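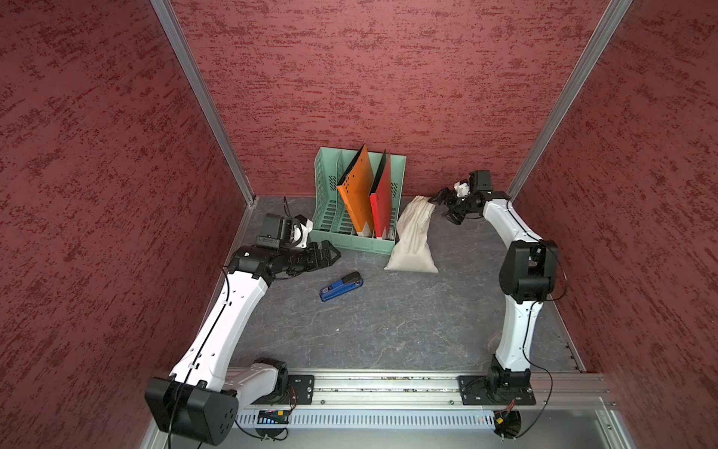 # Why do folders stand up?

Try a small experiment. Take four sheets of paper and put them in a pile on your desk. Now you want the one on the bottom. You must lift all the others first, yes? With four sheets it is easy. With 43 sheets it is already annoying, and with 600 you will want to go home.

People who work with paper had this problem for a very long time. The answer they like best is simple: turn the paper so it stands on its edge, like books on a shelf. Then every sheet is the same distance from your hand.

But paper is soft. If you stand one sheet on its edge, it bends and falls over. So we need two helpers.

## Helper one: the folder

A folder is a stiff coat for paper. It keeps the sheets together and it does not bend so easily. Folders come in many colors, and the color can do a job too. Maybe orange is for school letters and red is for drawings. You decide it yourself, but then you must remember it! My neighbor Jeptoo Mbwambo writes the name of each color inside her cupboard door, so the whole family can check.

## Helper two: the organizer

Even a stiff folder falls if it is alone. An organizer is a kind of stand with walls inside. The walls are called **dividers**, and the space between two dividers is called a **compartment**.

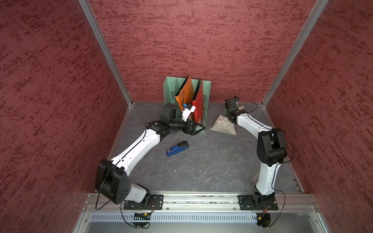
When an organizer is not full, the folders lean. A leaning folder is not broken and it is not a big problem. It is only resting on its neighbor or on a divider. If it leans very much for many months, the paper inside can get a curve, like a slide on a playground. You can put fewer compartments between the folders, or add one more folder so they hold each other.

Many plastic organizers also have holes and slots. These use less plastic, so the organizer is lighter to carry. You can also look through them and see if a small thing has dropped down inside.

## What about things that are not flat?

A stapler does not like to live in a folder. It is thick, and it pushes the paper out of shape. Keep it next to the organizer, where your hand finds it quickly.

For small loose things, a cloth bag is good. Cloth is soft, so the bag takes the shape of what you put in it. Close it at the top and the things stay inside. Erasers, ribbons, chalk and game pieces are all happy there. Wet paintbrushes are not.

## Try it at home

1. Collect all the papers from your desk.
2. Make a pile for each kind.
3. Give each pile a folder with its own color.
4. Stand the folders up. A shoe box works well if you have no organizer.
5. Ask somebody to name one paper, and count how many seconds you need to find it.

My nephew Emilian needed 37 seconds the first time. Then he moved his drawings to the front and tried again.

**Words to remember:** folder, divider, compartment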